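September, evening

Woke at 4 again and gave up on sleep by half past. Made tea and sat at the kitchen table with the choir folder. We have 12 songs for the fall program and I know maybe half of them properly. The others I can follow if Mireille is standing next to me, and she won't always be standing next to me.

Rima sent the new seating plan before breakfast. She has moved the altos to the left side, which puts us next to the radiator. Samer replied to everyone that the basses can't hear the piano from the back and never could. I stayed out of it.

Work was slow. I finished the Gramcombe letters before lunch and then spent most of the afternoon on the phone about the Vasteo invoice, the one that was sent to the old address. They want it reissued with a new number. I said I would ask. The man was polite but he had me on hold so long that I learned the second verse of the Arabic song off the sheet under my desk. So that's something.

Rehearsal

Got there early and helped Munther put out chairs. He has a bad shoulder this month and shouldn't be lifting, but he lifts. The heat isn't on yet in the hall and the floor was cold right through my shoes. I need to remember the thicker socks.

We started with the long piece. It goes wrong in the same place every time, where the tenors come in ahead of the beat and the rest of us chase them. Rima stopped us and had us speak the words without singing, then clap, then sing on one vowel. I hate the clapping. It did get better, and then we put the words back and it fell apart again.

Bilal sang the solo for the first time. I had expected somebody louder. He sings it almost like talking, and he takes a breath in the middle of the third line where I wouldn't, but now I can't hear it any other way. Mireille leaned over and said he should do it without the piano. I think she's right. Rima wrote something in her score, so maybe she thinks so too.

My own voice was poor. The top notes were there in the warm-up and gone an hour later. I was pushing, which I know not to do. I'm going to do the humming exercise every morning this week, before coffee, and keep off the phone at lunch if I can.

There was an argument about the concert clothes at the end — all black or black with a colored scarf. Samer doesn't see why the men should wear scarves. It was left until next time.

The trip

The bus to the festival is settled. The hall there holds 2,000, which I would prefer not to have been told. We pay 100 each by the end of the month and that covers the room but not meals. I'm sharing with Mireille. She wants the bed by the window and can have it.

There's nothing open near the place in the evening, so we are bringing our own food. I can't sing on a full stomach but I get shaky on an empty one, so for me it will be bread and small things, and something sweet for after.
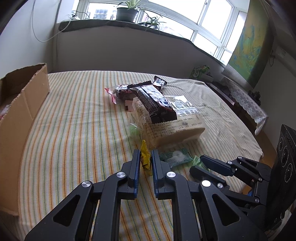

To do

Pay the trip money.
Call Vasteo back before noon and get a name this time.
Ask Rima for a clean copy of the long piece. Mine has coffee on page two.
Thick socks.
Find the black skirt, check the zipper.
Return the Zein recordings to Munther. I've had them since spring.

Throat a bit sore tonight. Salt water and then bed. I still have the tenor line stuck in my head, with the wrong entry in it.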